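Heson Table Rental: Questions We Get A Lot

Updated when we have a minute. If your question isn't here, call the shop. Email works too, just slower.

How far do you deliver?
22 miles from the Bermúdez Street warehouse. Past that, call first, we might do it on a slow week. Mileage gets added, and the ferry if there's a ferry.

Is there a minimum?
For pickup, no. Take one table, that's fine. For delivery the order has to hit $400 before tax. Linens count toward it. Damage waiver doesn't.

When do I have to book?
Weekends in September go early, so do graduation weekends. Two weeks is comfortable. Three days is a maybe. Same day, call and hope.

Can I change my count after booking?
Up until Wednesday noon for a weekend event. Truck gets loaded after that. Adding is usually OK if we have stock. Taking tables off after Wednesday, you still pay for them, sorry.

What time do you show up?
You get a two-hour window the night before, by text. We can't do exact times. If the venue only lets trucks in at certain hours, put it on the order form, not in a voicemail. Voicemails get lost.

Do you set up?
Included for ground floor, tables only. Chairs are extra. Stairs are extra, per flight. If there's an elevator tell us how big it is, the 8-foot banquets don't fit in a lot of them.

We need the tables moved between the ceremony and dinner. Can your crew stay?
Yes, hourly, two-person minimum. Has to be on the order beforehand. Crew usually has another drop right after yours.

Do tables come with cloths?
No. Separate line on the order. White, ivory, black and gray always in stock. Other colors come from Hamico and need a week, sometimes more. Get the drop lenght right: to the floor is a different cloth than to the lap, and we can't swap on site.

What sizes fit how many people?
Round 60 inch, eight people. Round 72, ten. Banquet 6 foot, six to eight depending on whether you use the ends. Cocktail highs are standing only, four if they like each other. Squares seat four. Don't push two squares together and expect ten.

What's the smallest order you've done?
One card table. We don't mind.

Can they go outside?
Banquets and rounds, yes, on grass or patio. Not the Gretano line. Those tops don't like rain and the feet sink. If it's going to rain and there's no tent, bring everything in or cover it. Swollen edges get charged.

Are the marble tables real marble?
No. Marble-look top. Real stone would need four guys and a lot of patience. Ask for item 656 if you want the square one, 912 is the long one.

Can I put hot dishes on them?
Trivet. Always a trivet. Same for candles without a holder, and chafing dishes go on the banquets only.

How do I clean them before you pick up?
Wipe off food and wax, that's it. Damp cloth, bit of dish soap. No bleach, no scrub pads, no glass cleaner on the marble-look ones, it leaves a haze. Tape residue is the big one. Please no tape on tops. Or glitter.

What if something breaks?
Tell us at pickup. The waiver covers scratches, chips and bent legs. Doesn't cover lost items or anything left out in a storm. Without the waiver it's repair cost, or replacement if we can't fix it.

Cancelations?
Full refund up to 14 days out. Half up to five days. After that nothing back, but we'll move your date once if stock allows.

Can I see a table before renting?
Sure, showroom is open afternoons, no appointment. Bring a cloth or a plate if you're matching colors, phone photos lie. A small bowl or card on top helps you judge the size too. 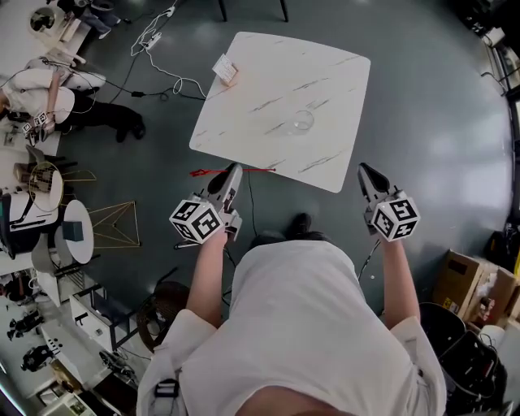

Do you sell used tables?
Twice a year, end of season. Banquets mostly, some rounds. Cash or card, no holds, no delivery. Bring a truck and somebody to help lift. Dates go on the front page of the site.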